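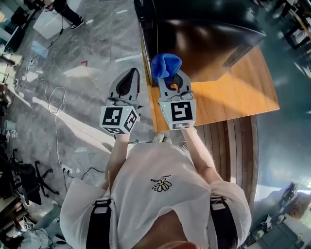
Unit 4: Poems About Nature

Handout for the evening course in Alville, Mar 18, 2019

In this unit we read two short poems about the river Prarkemine. Both use free verse, so please do not search for rhyme at the end of the lines. Listen for the repeated sounds inside the line.

Homework: write a poem of four stanzas about one plant or animal which you know well. Add a note of up to 500 words on the facts you used. Bring both to the next class.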